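Wanted: two or three people to help finish a hand-held gripper in a shared workshop

Posted Sep 7, 2019

Hi! I rent a bench at the Gastemeck workshop (second floor, the door with the bike chain for a handle) and I've been building a gripper there since February. It's a hand-held one, so you squeeze it and point it at things, and the plan is for the same jaw to go on the end of a small arm that I've been calling Evis. The arm is in pieces on a shelf. The gripper works well enough to be annoying, and I've reached the point where I need other people's hands on it, plus somebody who is better than me at a couple of things I'll get to below.

I'm after two kinds of help and you can do either one or both.

The first is testing. I need people to come in for an evening, use the gripper to take things out of bags and put them back, and tell me what feels wrong. I've done so much of it myself that I've learned to work around every bad habit the thing has, so my own opinion is pretty much useless by now. You don't need to know anything about robots. You do need to be okay with a boring, repetitive job and with saying "this is terrible" to my face.

The second is a part-time build partner, paid, for the rest of the fall. More on that further down.

Some background so you know what you'd be walking into. The jaw is a linkage type, flat black links on pivots, with brass bushings where I was tired of plastic wearing out. The first version had plain holes and a screw through each one, and by the end of a weekend of squeezing, the tips had so much slop that I could wiggle them with a finger. Brass fixed most of that. It also meant reaming the links by hand, and I went through a good pile of them learning how hard you can push before the end splits. If you've got a trick for pressing bushings in straight without a proper arbor press, please mention it when you write, I'll be thrilled.

The pads are the current headache. I've been gluing different grip surfaces on the inner faces and none of them lasts the way I'd like. The softer ones hold beautifully and then start to fray along the edge, and the hard ones last forever and drop everything. I have a box with 20 small samples of rubbery stuff from a place called Zalard, all labeled, most of them untried. Going through that box is going to be a big part of the fall.

The job I keep coming back to is bags. Picking a block off a table is fine, I could watch it all day, but what I want from Evis is help with unpacking groceries, and groceries come in thin, floppy bags full of shiny wrappers. Clear film is the worst! It slides, it crinkles, it folds over itself, and when you think you have the package you have a corner of the wrapper and a bit of air.
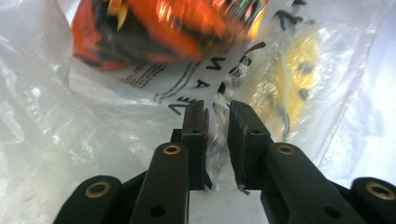

Peng wrote back after reading a draft of this ad and asked why I don't give up on fingers and use a suction cup like everybody else, and said that anyone thinking of signing up would want to know. Fair question. I tried one. It was great on boxes and cartons and hopeless on anything wrinkled, and the little pump was loud enough that the person at the next bench asked me to stop, very politely, twice. So fingers it is, at least until spring. Peng also thinks the tips should be narrower for getting into a tight gap, and on that one I agree, and it's on the list.

Okay, the testing evenings.

They run from 6:30 to about 9, and you'd come to one of them, or more if you like it. I'll show you how to hold the gripper, which takes a minute, and then you get a bag of packaged stuff and work through it one item at a time. I write down what you grabbed, where you grabbed it, and whether it stayed in the fingers until you let go. So far my notebook has 337 tries in it, all mine, and I'd love for that number to be a lot less lonely. There's a break in the middle with coffee and whatever snacks haven't been squashed.

What you get: 15 dollars toward your travel, dinner (usually dumplings from downstairs), and my thanks. I know that isn't much. If you're coming from far out and the bus costs more than that, tell me and we'll sort it out.

Who I'm hoping for: adults, any background. I'd really like some people with small hands, and some left-handed people, because the handle was shaped around my own right hand and I suspect it shows. If you have a sore wrist or your grip isn't what it was, I'd still like to hear from you. The squeeze is stiffer than it should be and I want to know at what point it stops being fun. You can quit any time in the evening and you still get the dumplings.

A camera runs while you work, pointed at the tips and whatever is between them. Your hands may end up in it. I don't record sound, and I'll ask before anything goes on the build page. If you say no, it stays on my drive and I delete it when the pads are settled. Simple as that.

Now the paid part.

I have money put aside for one build partner, 195 dollars a week for two evenings a week, September through the end of November. It comes from me, there's no company behind this and no grant, so please don't expect a payslip with a logo on it. I do pay on time, and in writing we'd agree on what happens if either of us wants out early.

What you'd be doing, more or less in the order I expect to get to it:

Redrawing the finger tips so they're narrower at the top and can be swapped with one screw. At the moment changing a pad means taking half the linkage apart, and I've lost enough washers to that.

Working through the sample box with me and building a small rig that opens and closes the jaw over and over, so we find out how fast a surface wears without one of us squeezing it through an entire evening.

Getting a motor onto the linkage. I have one I bought secondhand and a driver board that I believe is fine. The mounting is the open question, along with how to keep the thing from crushing a bag of chips – I've been thinking about a spring in the line between the motor and the links, but I haven't drawn it and you may have a better idea.

Helping me put Evis back together once the jaw is motorized. I took it apart in a bad mood and my notes from that week are thin.

You should be comfortable with some kind of CAD (I don't care which one, I can open most files) and you should have made at least one thing with moving parts that you'd be willing to show me. It can be ugly. It can have failed. A school project is fine, a fixed-up sewing machine is fine. Some basic electronics would help a lot for the motor part, as I solder like I'm wearing mittens. You don't need a degree and I won't ask about one.

It would be nice if you like talking while you work. I do, constantly, and people who need silence have found me hard going.

About the space: Gastemeck has a drill press, a small lathe that's shared with the clock people, two printers that are usually busy, and decent light. The elevator stops at the first floor and then there are 14 steps up, with a rail on the left side. I know that rules some people out and I'm sorry about it. For testing I can bring the gripper and a bag of stuff to the café room on the ground floor, so please don't let the stairs stop you from writing. Parking is awful. Bikes can come inside.

I won't be able to answer questions about the arm doing anything impressive by Christmas. It probably won't. If we end up with a jaw that can get a wrapped snack out of a grocery bag most of the time, without tearing the wrapper, I'll be over the moon, and everything we draw goes up on the build page for anyone to use, with your name on it if you want it there.

How to get in touch: leave a note in the Evis tray at the front desk, or send a message through the workshop's contact form with "gripper" in the subject so it lands with me. For testing, just say which evenings work and which hand you write with. For the build partner spot, add a few lines about yourself and a photo or a sketch of the thing with moving parts. No cover letter, please, I wouldn't know what to do with one.

I'll be reading everything as it comes in, and I'll have 3 people at a time on testing nights, so the early ones fill up first. The build partner spot stays open until I've met someone I'd be happy to share a bench with. I'll write back to everybody either way, though it may take me a week if the lathe is free.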